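Dusting Tips From People Who Teach a Robot Arm to Do It

Workshop and Desk Tips, posted 8 February 2018

Most of the advice on this page comes from ruining things in the garage. This batch comes from the lab, where Lina Ghanem and I have been working on Farkeo, a project about how a robot arm learns to clean a shelf from being shown how. We logged 403 dusting runs. I now know more about chenille dusters than I ever planned to, and some of it works at home.

Clear the top first, or at least lift things

The arm does badly with clutter and so do you. In our early runs we left everything on the shelf and asked it to dust around the objects. It learned to leave a tidy ring of crumbs around each one, exactly like my own bookcase. Lifting a cup for two seconds beats steering around it for a minute. If you have a helper, have the helper lift and you dust. If you have no helper, put the small stuff in a shoebox and do the shelf in one go.

Work from the top tier down

Everyone has heard this one and everyone cheats. We compared both orders, and bottom-first meant doing the bottom again nearly every time. The arm has no pride and will happily redo a shelf all afternoon. You have other plans.

Pull toward an open edge

Scraps pushed toward a raised lip or a post stay there. Pick the side with the clearest way out and make all your strokes go that way. On a shelf with raised edges all round, the duster will only herd things into a corner, so finish with a damp cloth or a handheld vacuum.

Use something you can see for practice

Real dust is a terrible teacher. It's gray, it's everywhere, and you can't tell whether you missed it or it just landed.

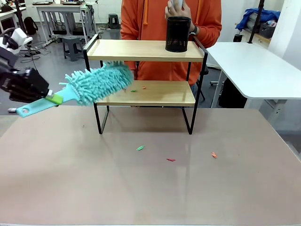 Farkeo's main result is a small one and I am fond of it. When the arm learned from runs where the mess was easy to see, it needed fewer corrections from us than when it learned on fine dust. We switched to scraps of colored paper, green and orange and red, tiny enough to get lost on a wooden board and bright enough to shame you afterward. They land on the lower shelf and on the table in front, so a run isn't finished until both are clear. Try it with a kid who is learning to clean. Tear up a few bits of construction paper, scatter them, and let the kid find them all. It's a better lesson than "do it properly," and the score is right there on the table.

Hold the duster where it's meant to be held

We tried having the gripper hold the duster at the far end of the handle. More reach, we thought. What we got was wobble, and a head that flopped over whenever it met a post. Gripping closer to the head gave steadier strokes. The same goes for people doing a low shelf. Save the long hold for the top of the refrigerator.

Slow down at the posts

Chenille fingers love a metal frame. They wrap around it and drag, and a light shelf will walk across the table with them. Our runs at full speed moved the shelf often enough that Ruan Baloyi began marking where the feet belonged with tape. Come in slowly, lift a little, go past, set down again. If the shelf still walks, hold it with your free hand. The arm would love to have a free hand.

Shake it out more than you think

A duster full of fluff puts some of it back. We shook ours out every 16 runs at first and the later runs in each set were plainly worse, so we now shake it after each one. At home, shake it outdoors after each shelf, downwind, with your mouth closed. Wash the head by hand in warm water with a drop of dish soap, squeeze, and hang it by the hole in the handle until it's dry all the way through. Don't put it on the radiator. Ask Lina about July, when we didn't have the radiator on and she found a heat gun.

What the arm still can't do

It misses the inside corners of the lower shelf. Showing it another 100 runs helped with the flat parts and did next to nothing for the corners. For those I use an old soft paintbrush, an inch wide, and so far it has required no training at all.

Next month: getting tape residue off a tabletop.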